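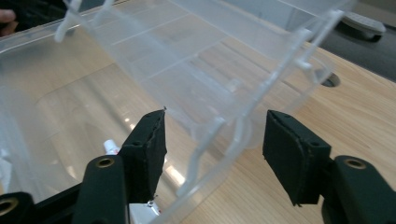
Figure 1. Hand-held gripper, fingers open on either side of a clear ribbed container. Foam pads show wear at the edges.

Unit 7: Grip Failures and How They Get Explained Away
Instructor: Raghavendra Hegde
Reading: Poduval cell incident sheet (in the course folder)

1. The case

The Poduval packing cell picks up clear plastic containers and moves them to a tray station. In May it began dropping them. The incident sheet gives the cause as "transparent part, vision error" and the fix as "lighting adjusted." The drops went on. The integrator, Bukier, then raised the grip force. Two containers cracked, one of them above an operator's hands. No injury. The ticket was closed a second time.

I don't believe the first cause, and I would like you to have doubts about it too. Clear plastic is hard for cameras. You get glare, you see the table through the walls, and the depth reading can land on whatever is behind the part. All true, and all very handy for anyone who would prefer not to check the fingers.

2. What the sheet leaves out

Look at the pads in Figure 1. There are nicks and compressed spots along the edges, and the one on the right is peeling a little. Foam that has been pressed flat does not fill in around a ridge the way fresh foam does. The pad on the right also sits slightly lower than the other one. From a single view I can't tell you if that is misalignment or just how the tool was being held, and neither can you. Write it down as a question.

The sheet has no entry for pad condition. It has no entry for how the part was lying either. A container tipped on its side offers the fingers a rim, ribs and tabs. If one pad lands on a rib and the other on a flat wall, the part can turn in the grip during the lift. The camera may have been exactly right about where it was.

3. The "1000 cycles" claim

The Cadeo pad data sheet says the foam is good for 1000 cycles. Ask what a cycle was. In this case it was a closing test on a smooth block, with no lift and no sharp edges. That number tells you very little about ribbed plastic. Bukier used it as the replacement interval anyway – and the cell had no cycle counter, so even that interval was a guess.

4. Why more force was the wrong move

Raising the force hid the slipping for a while and put more load on a thin wall. It also changed the hazard. A dropped container is a nuisance. A cracked one near a person is a safety matter, and the risk assessment was never reopened. Any change to force, speed or finger shape means you go back to that document. Hands near the work area go in it too, including hands that are only there to steady a tray.

5. For the lab session

Bring the Raltetti log sheets. Work in groups of 2. Before any lift, record pad wear on both fingers, how the part is lying, and the force setting. Change one thing at a time. Keep fingertips clear of the pads while they close.

If your report says "vision error," attach the evidence that the vision was wrong. A dropped part is not that evidence. Reports without it come back unmarked.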